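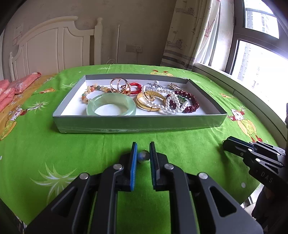 Re: [handheld-manip] Open day at Ometholm, tray sorting station

From: Ylva Berge
Date: Monday, November 5, 2018
To: handheld-manip list

Answers inline. I have cut the parts of your message that were about parking.

> We had two people at the open day and they came back with
> different accounts of the jewelry station. One says the task was
> "empty the tray," the other says it was "sort the tray." Which
> was it? And was it done with one gripper or two?

Neither, strictly. The task sheet for that station says "take one item out of the tray, set it down on the cloth, return it." Visitors were allowed to pick the item, so if your first colleague stood behind someone ambitious it could well have looked like emptying. Sorting was the afternoon task at the other station, with cutlery.

Two grippers, one per hand, held by the operator. Most visitors used only one and parked the other off to the side. That is fine for the single-item task. It is a bad habit for the necklace, see below.

> Why jewelry? We would have expected blocks or cups.

Blocks and cups were in May. We have 2,453 recorded demonstrations from the May setup and they have stopped telling us much. The tray gives several kinds of contact problem in a small area: rigid closed loops (the bangles), strung beads that change shape when lifted, a cord bracelet that goes flat on the white bottom, and a brooch with branching arms that catches on whatever is next to it. The tray wall matters too. Anything lying close behind the front wall has part of its lower edge hidden from the operator side, and the pale green bangle was in that position. People came in too steep and touched the wall first.

The pearls are the hardest item. The strand lies over the wide gold bangle and ends in overlapping loops, so a pinch on the strand can bring the bangle with it. If you want the pearls alone you need the second gripper holding the bangle down. Dissanayake demonstrated this twice before lunch and I believe your people arrived after that.

> Is the patterned cloth deliberate? Our tracking degrades on
> busy backgrounds and we would have used plain gray.

Yes. The station is meant to look like a bedroom and the sheet is an ordinary printed one with cartoon figures on it. We ran 15 trials on plain gray the week before and 15 on the green print with the same operator. I do not want to quote a difference from a sample that small. What I can say is that the print gave us no trouble with localization, and the window did. On the bright side of the room the glass blows out, and with the bed next to it there is no way of working the tray that keeps it out of view all the time. Curkik has a fixed exposure profile that he is willing to share – write to him directly, he does not read the list every day.

> What are the finger pads? They looked ribbed.

Ribbed, blue. Produdora cut this set for us. The ribs run well on beads and cord. On the smooth bangles they are no better than the flat pads we had before, and possibly slightly worse when the contact is on the rim only. We log pad changes by hand, and the present set had 167 cycles on it when the doors opened and 218 when we closed. I could see no wear at that point, but I had only a desk lamp to look with.

> Did you record the visitors' attempts, and can we have them?

We recorded them. The ones with a signed form can be released after they have been cut and labeled. The rest will be deleted. Please do not plan anything around the visitor data. First-time operators close too early and then chase the item across the tray, and you will get a lot of that. The staff demonstrations are cleaner and will be posted first.

Three points for anyone setting up the same station:

1. Fix the tray. Ours was only resting on the bed and it creeps when the front wall is touched. We will put something tacky under it next time.

2. Write down the starting layout before each session and restore to that. We restored from memory and the layout drifted over the day.

3. Small pieces, such as the ring-like piece inside the gold bangle, should be approached from straight above. From any other direction the linkages meet the larger piece before the tips have reached the small one.

The written protocol is on the Ometholm server in the open day folder, second version. The first version has the wrong opening width in section 4 and should be thrown away.

> Will there be another one?

Not before the spring. The room is needed for the drawer work, and Dissanayake wants the cloth-folding task in presentable condition first. I will post to the list when there is a date. If you want to come outside an open day, groups of up to four are possible, mornings only.

Ylva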